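Koretti home gripper kit, two months in. Review

Posted August 20, 2018
By Shalini Yadav
Filed under: kits, home robotics, long-ish

Quick one, writing this between other stuff. People keep asking so here it is. Short version: good gripper, bad manual, arm mount is okay, software is a mixed bag. Would buy again at the sale price. Not at full.

What I bought

Koretti gripper kit, the two finger one, in black. Came with the cable set, a clamp plate, a bag of screws (two sizes, not labeled, thanks) and a card with a download link. I paid $147 in April. It has been $136 on and off since then, so wait for that if you can. The finger pad upgrade is extra. I skipped it.

You need your own arm. Mine is the Bekuvo, which I already had from last year. Koretti says the plate fits "most desktop arms" and it fit mine after I filed one hole. One. Still annoying.

Box was fine. Foam was fine. No damage.

Putting it together

65 minutes for me, and that's with having done this kind of thing before. Sunita Dubey built hers the same week and took a whole evening, mostly on step 9. Step 9 is where the manual shows the left finger and calls it the right finger. If your fingers don't meet in the middle, that's why. Swap them. Done.

Other notes from the build:

- Do the cables LAST. Manual says first. You'll pinch them.
- The small hex key is soft. Mine rounded off by the third screw. Use your own.
- Don't tighten the plate all the way until the arm has homed once.
- There is a spare washer. It is really spare. I spent a good while looking for where it went.

Cables are my biggest gripe on the hardware side. They come off the back in a bunch and just hang there. No clips, no sleeve. I used velcro ties and it's better, but for this money put some clips in the bag.

Setup software

The Gaber app. Ugh. Works, but it logs you out constantly and the calibration screen has a Next button that goes back. I mean it. Press Next, go back a page. You want the arrow in the corner.

Once it's calibrated it stays calibrated, I'll give them that. I've only had to redo it twice, both times after I took the gripper off.

Firmware update went ok. Slow. Leave it plugged in and go do something else.

Using it at home

I don't have a lab or a bench. I have a house with a pine table and a wood floor, so that's what it gets. My test kit is stuff that's lying around plus a few soft toys, becuase soft things are where cheap grippers fall down. Hard blocks are easy. Any kit can do blocks. A plush toy squashes and rolls, and the fingers need to close far enough without mangling it.

The table and the grip:

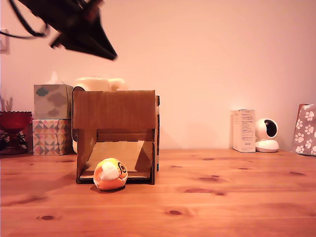
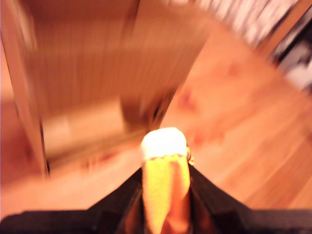 Grip

This is the part Koretti got right. Fingers close evenly from both sides and the taper is long enough to get at something small without the whole body of the thing coming down on top of it. Soft stuff is good. Knitty, fuzzy stuff is very good, the pads grab the texture. Glossy stuff, less so. I dropped a plastic bottle of glue maybe every third go until I turned the force up.

Force goes up in steps from the app. Default is too low, in my opinion. I run two notches over default for plush and three for plastic. Anything with a ring or loop sticking out of it, come in from the side without the loop or it'll catch when you let go. Learned that with a keychain. It stayed on the finger and went for a ride.

Cardboard is a funny one. Flat sheets, no. Edges of a box, yes. Getting in under a cardboard roof is doable if you come in from the front and go slow, but the body is wide and you will knock walls over. Tape your box down. I tape everything down now.

Speed

Fast. Faster than I like around breakable things. There's a slow mode, use it near anything glass or ceramic. Top speed on my arm is limited by the arm, not the gripper, so can't tell you what it does on something stronger. Some wobble when it stops quick. You can feel it in the table. A heavier clamp helped.

Noise

A whine when closing, a click when it hits the limit. Not loud. Okay in the next room with the door shut. Not okay during a phone call.

Looks

Black, angular, matte mostly with a bit of shine on the edges. Looks good, picks up dust like crazy. It's also bulky. If you have a camera mounted behind it, the gripper eats the whole bottom of your view. Raise the mount or live with it. I live with it.

Compared to the Cikolent

Sunita has the Cikolent from before so we tried them side by side one afternoon. Cikolent is lighter, quieter, nicer manual by a mile. But it let go of soft things way more and the fingers have a bit of play in them when closed. Koretti has none that I can find. The Cikolent is $59 though. That's a big gap. If you only want to move blocks and small boxes get the Cikolent and keep the change. For plush, fabric, odd shapes, Koretti.

She disagrees with me on this btw. She thinks the Cikolent with better pads would do the same job. Could be. We haven't tried it.

Support

Wrote them twice. First time about the hex key, they sent a new one, same soft metal. Second time about step 9. They said the manual is being redone. As of today the download still has the old one in it.

Warranty is one year and they want the original box, so keep the box. Mine's under the bed.

Good

- grip on soft objects
- even closing, no play
- holds calibration
- fairly easy to clean, damp cloth, don't soak the pads

Bad

- manual, step 9 especially
- loose cables
- Gaber app and its Next button
- hex key made of cheese
- dust

Who it's for

Somebody who already has an arm and wants a better hand on it. If you're starting from zero this is not the first thing to buy, get the arm sorted first and see whether you even like doing this. For kids, with you in the room, slow mode on. The fingers don't pinch hard at default but at three notches up they do, I tried it on my own thumb.

Score

4 out of 5. Would be 4.5 with clips and a manual that knows left from right.

Edit: a couple people asked if the plate fits the older Bekuvo with the round flange. Don't know, mine's the square one. Koretti's site has a drawing of the hole pattern, print it at full size and hold it up against yours before you order.

Edit 2: velcro ties are just the thin ones from the hardware store. Two near the wrist, one at the elbow, leave some slack so it can trun all the way.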